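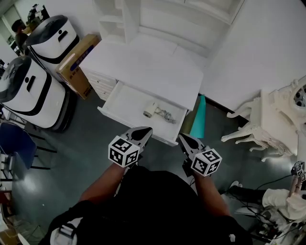 The software people at Bremari have a rule for their hand-held grippers: if the computer cannot say where the marker was, the recording does not count. In February they had 1529 recordings of drawers being opened, filled and closed. After the first check, 1227 were left.

Most of the lost ones had the same problem. A wrist turned, the printed squares went out of view, and the estimated position of the gripper jumped to another place. A policy trained on such data learns the jump too. The first version of the checking tool, called Kollár, simply deleted these recordings. The new version cuts them into pieces, keeps the good parts, and fills short gaps from the motion sensor. With it the team could use 1417 recordings.

The planner, Guveck, comes after this. It receives a short series of gripper positions and the opening of the fingers, and it must decide if the arm can follow them without hitting the cabinet. A person leans over a drawer without thinking. An arm has 3 or more ways to reach the same point, and some of them end badly for the elbow.
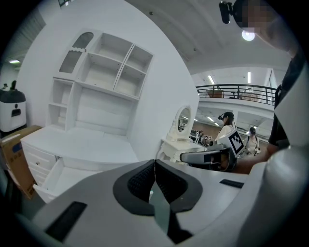

Bellutgate, which tests the same tools in its own workshop, is less satisfied. Its engineers replied that filling the gaps hides a mistake which should be solved earlier, in the calibration, and they asked for the deleted pieces to be published as well. Bremari has agreed to release them with the next version of Kollár.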